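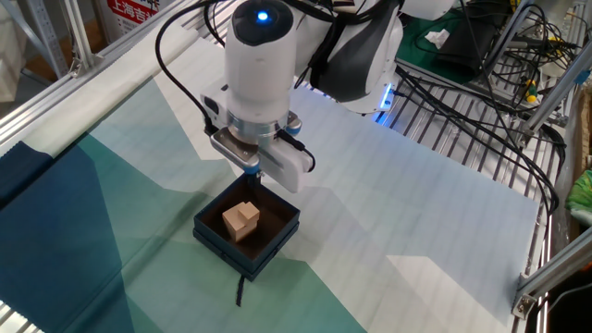 Skellis planner: frequently asked questions
Maintained by Ruairí Hayes. Last revised 23 June 2023.

What does Skellis do?
It takes a target pose for the gripper and returns a path for the arm. Grasp choice comes from a separate module, Doolan, and most of the complaints we get about Skellis are about Doolan.

Is it a learned planner?
Partly. A small network guesses a starting path and an ordinary optimiser cleans it up. The January release notes called this "intelligent motion". I would have called it a warm start. Turn the network off with warm=none and see whether you miss it. On simple picks from an open bin, I didn't.

Can it reach into boxes?
Yes, if the box is in the collision model and the walls are where you said they were. The default padding is generous, so with a small box you may get "no path found" when a person can plainly see one. Lower the padding for the gripper links only. Please don't set it to zero and then write to me.

Does it cope with odd-shaped parts?
It doesn't know about parts. A stepped wooden block is a bounding box as far as Skellis is concerned, and the box includes the air above the low step. If that matters, supply a mesh.

Will a patterned table surface upset it?
The planner never sees the table. Perception does, and strong diagonal edges and hard shadows have given us false corners before. Test on the surface you plan to use. A demo on plain grey card proves very little.

Does it plan around cables?
No. It has no model of them at all. Limit the wrist joint in the config and watch the first few runs with a hand near the stop button.

How fast is it?
The Dornar page quotes a best case. With the network off, our timeout is 800 ms and we allow 3 retries. If all of them fail, the scene is probably wrong and a fourth won't help.

Should I move over from Adusska?
If Adusska works for you, I can't see why you would. The logging is better here. The installer is worse.

Where do I report a bug?
On the tracker, with the scene file attached. Reports without one get closed.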